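Frequently Asked Questions - Skestgate Arms and Armor Museum

When is the museum open?

We are open every day except Friday, from 10 in the morning until 5 in the afternoon. The last tickets are sold at 4:15. In June the upper gallery closes for cleaning, and admission is reduced while it is shut.

How large is the collection?

The museum holds just over 1,000 catalogued objects, and 300 of them are on show at any time. Most are edged weapons and pieces of armor made between the 15th and 17th centuries. The rest are crossbows, saddles and horse fittings.

Where did the objects come from?

The core of the collection was the town armory, which issued pikes and helmets to the militia until the gate was rebuilt. The Zeleletti family added their own armor later, including the black-and-white half armor in Room 2. The Russo bequest brought in 80 swords, most of them Italian.

Are the swords sharp?

Some are. Many were ground down for parade use and have no working edge. Labels give the weight and blade length of each sword, and note any replaced grip or pommel.

Can I see objects that are not on display?

Yes, by appointment. Write to the keeper of arms, Aldo Rizzi, and give the catalogue numbers you want to see. Please allow two weeks for a reply. Up to 5 objects can be brought out per visit, and staff will handle them for you.

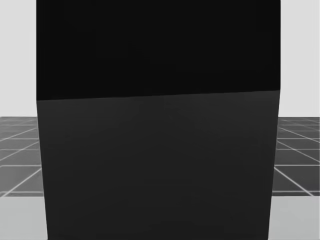 Can I take photographs?

Photography without flash is allowed in all rooms. Tripods need a permit from the ticket desk - there is no charge for this. For publication images, ask for the reproduction form.

Is there a guidebook?

The short guide is sold at the desk in English and Italian. The full catalogue by Ganus is out of print, but a reading copy is kept in the library on the ground floor.

Do you value or identify weapons?

We do not give valuations. We will try to identify a piece from clear photographs of the whole object and any marks on the blade. Do not bring weapons to the museum unless we have agreed to it in writing.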